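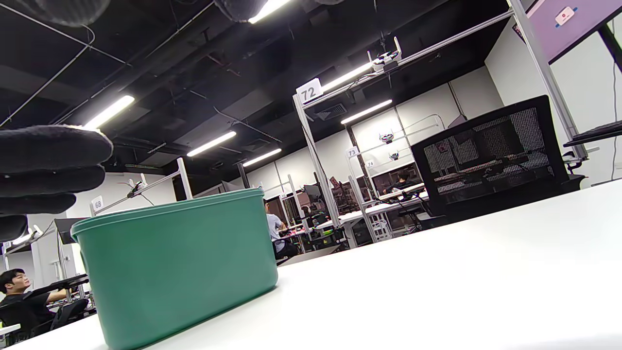
3.2 Pattern format and completion among home crocheters

The second part of the study considers whether the form in which a pattern is written affects the likelihood that a maker finishes the item. Earlier interviews carried out for this project by Kanini Nyamweya suggested that many people who crochet at home abandon a piece at the point where the written instructions change from rounds to rows, or where the pattern refers back to an earlier section. Makers described losing their place, pulling out several rounds, and setting the work aside. The present section reports the results of a survey and a small workshop series designed to examine this account.

The survey was distributed in May through the mailing list of Pundex, a pattern library used mainly by makers of household items such as dishcloths, baskets, potholders and small blankets. Of the 1,366 persons who opened the questionnaire, 871 completed all sections and are included in the analysis. Respondents were asked to name the last three patterns they had begun, to state whether each had been finished, and to indicate whether the pattern had been supplied as written text, as a symbol chart, or as both. They were also asked how long they had been crocheting and from whom they had learned.

Patterns supplied in both forms were reported as finished more often than patterns supplied in written form alone. The difference was largest for items with shaping, such as round baskets and fitted lids, and very small for flat items worked in a single stitch. Charts supplied without any written text showed no clear advantage. Several respondents remarked that they could read a chart once the first few rounds were in place but did not know how to begin from one. This is consistent with the view, put forward by Felista Kimaro in the planning stage of the project, that the opening of a pattern carries most of the difficulty and that the remainder is largely repetition.

Years of experience had a weaker effect than expected. Respondents who had crocheted for more than ten years were more likely to finish a piece, but they were also more likely to report having altered the pattern on the way. It was therefore not always clear whether the finished item was the one described. We have counted a piece as finished where the respondent did so.
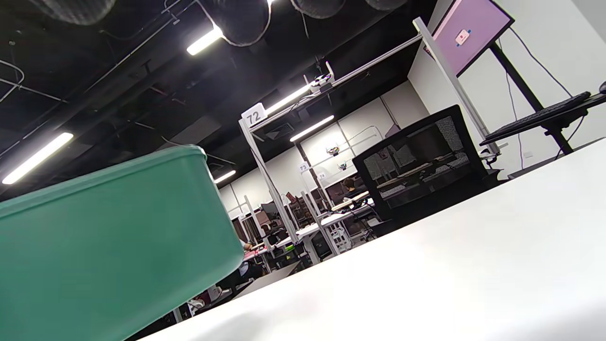
3.3 Workshop series at Mernwood

To supplement the survey, a series of evening workshops was held at the Mernwood adult learning center, beginning at 6:30 p.m. and lasting two hours each. Participants worked a lidded basket in cotton cord from one of two versions of the same pattern. The first version was set out in standard abbreviations, with repeats given in brackets. The second version used the same abbreviations but placed the stitch count at the end of every round and restated the marker position whenever the hook direction changed. Both were prepared by Maysoun Awad and checked by a second designer before use.

The pattern calls for a magic ring, a flat base of twelve rounds, a turning round worked in the back loop only, and straight sides of fifteen rounds. Openings for the handles are made by chaining eight and skipping eight stitches on each short side. The lid repeats the base with one further increase round and a narrow lip. Participants were free to choose a hook one size larger or smaller than that stated, and most of those who crochet tightly did so.

Instructors were asked not to volunteer help but to answer any question put to them and to note the round at which it was asked. In the group using the standard version, questions gathered at two points – the turning round and the handle openings. In the group using the second version, questions about the turning round were few. Questions about the handle openings remained frequent in both groups, which suggests that the difficulty there lies in the technique and cannot be removed by layout alone.
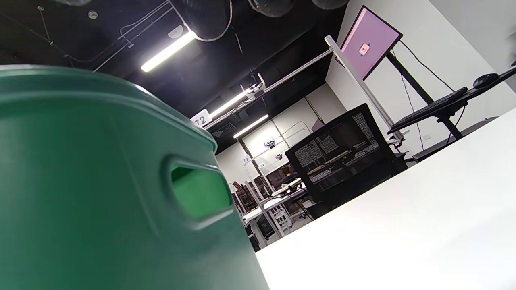 A further observation concerns the stitch counts themselves. Participants working from the second version did not always use them. Kheri Sang, who led most of the sessions, recorded that many checked the count on the first four or five rounds and then stopped once their totals had matched. When an error occurred later, however, they were able to find it by returning to the last round at which the count was correct. Participants with the standard version more often pulled the work back to the ring and began again. The saving in yarn and time was considerable, although it was not measured in a systematic way.

Gauge proved to be a minor concern for this item. Finished baskets varied in width, and makers were generally content with the result so long as the lid fitted. Where it did not fit, the usual cause was a looser tension on the lid, which had been worked on a later evening. A note advising makers to measure the rim before the last increase round has been added to the revised pattern.
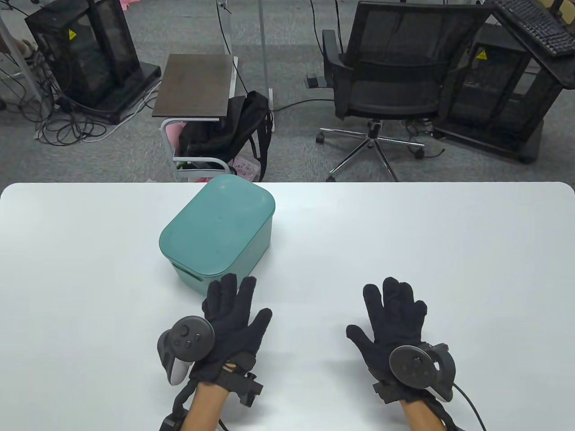 3.4 Limits of the findings

Several limits should be kept in mind. The survey relied on memory, and unfinished pieces may be forgotten more easily than finished ones. Subscribers to a pattern library are also likely to be more committed than the general population of makers. The workshops were held in a single center, and people who attend an evening class may be less willing to abandon a piece in company than they would be at home.

The study did not consider video instruction. Nkechi Chukwu has begun separate work on that subject, and her findings will be reported elsewhere.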